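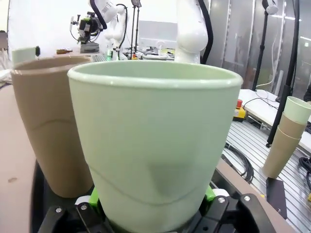 Can a Robot Put Away the Cups Yet? Trodine Opens Its Chore Trials to Visitors

August 6, 2018

I'm Cecilia Nartey, and I run the chore trials at Trodine. Our press person asked me for two crisp paragraphs announcing that we're letting the public in, and I wrote this instead (she's been very gracious about it). The news part is short: starting this month, anyone who signs up can come to our Wullia workshop, sit down, and watch our robot arms try to do the kind of small jobs you and I do without thinking. Stacking cups. Folding a dish towel. Putting lids on things. You can also bring a chore of your own, and we'll tell you on the spot whether we think the arms have a prayer.

The longer part is the question I get at every family dinner, which goes something like, "So when is it going to do my dishes?" I've been giving the same answer since May and I'll give it again now: not this year, and I wouldn't clear out a spot in your kitchen just yet. But some pieces of that job are a lot closer than I would have guessed when I started, and I think people ought to see which pieces.

Let's Talk About Cups

We spend a lot of time on plastic cups. Ours are tapered tumblers with a rolled rim, some pale green and some tan, and they nest. A four-year-old can pick one up and drop it into another. For a gripper with two fingers, there's a whole pile of decisions in there. How hard do you squeeze? Squeeze a light plastic cup too much and the wall gives, the round opening turns into an oval, and now it won't sit over the next cup properly. Squeeze too little and it tips in the fingers on the way over. Then there's the stack itself, which likes to lean, and every cup you add has to go where the stack is, even if that's a bit off from where the stack was supposed to be.

We put a small camera right at the wrist, so the arm gets a close look at whatever it's holding. That helps a ton with the grab. It helps less with the landing, because a cup held up in front of the camera takes up a big share of the view! I lose sight of the floor carrying a laundry basket, so I have some sympathy.

Our most recent full round of cup stacking was 100 tries with one arm, and it finished 49 of them with no help from a person. I went back and forth on putting that in a press release. My boss said put it in. So there it is, a bit under half, and the next round may be better or worse, depending on what we change.

What We Think Machines Can Do Now

Shop-floor chores are in better shape than household ones, and the reason is pretty dull. On a shop floor you get to decide where things go. The part shows up facing the same way, the bin stays put, the light stays on, and if something is in the wrong spot, a person fixes it and hits start again. Matubbar, a packing shop we work with, has been trying our arms on sorting and setting out containers, and for a steady run of the same container they do fine. They're slower than the person at the next bench. They also don't mind doing the same thing all afternoon, and I mind that very much.

Homes are another story. Your cups are ten different cups. One has a handle, one has a straw in it, and one is under the couch. The counter is full. Somebody moved the drying rack. I'd trust an arm today to pick up a familiar cup from a clear table and put it on another one, with me standing close by. I wouldn't trust it with my grandmother's teapot, and I don't expect to for a good long while.

Towels are worse than cups, by the way. A cup at least stays cup-shaped. I'm happy to show you our towel tries if you come by, and I only ask that you laugh quietly.

What's New in the Program

We're calling the visitor program Cendero. It gives us 4 visiting sessions a month, each with a short talk from me (I'll keep it short, I promise) and then plenty of time to watch and ask questions. You don't need any background at all. Teachers, shop owners, people who wash a lot of dishes, people who are nervous about all this, please come. If you run a small business and have one boring task you'd love to hand off, bring the real objects with you if they fit in a bag.

We're also putting our trial notes online. There are 3,000 entries so far, going back to our first clumsy weeks, and they include the failures. Each entry lists the chore, what the arm was asked to do, how it went, and whether a person had to step in. Some of my early notes just say "dropped it." I've been told to write better notes.

How to Visit

Visits are free, and sign-up is through the Cendero page on the Trodine website. Please wear closed shoes, tie back long hair, and stay behind the line on the floor while the arms are moving. Kids are welcome with an adult. Reporters who want to come outside the regular sessions can write to the Trodine press office and ask for me, and I'll set up a time. Photos are fine.

About Trodine

Trodine builds and tests robot arms for small, everyday handling jobs in shops and homes. The company's workshop and offices are in Wullia.

Press contact: Cecilia Nartey, Chore Trials, Trodine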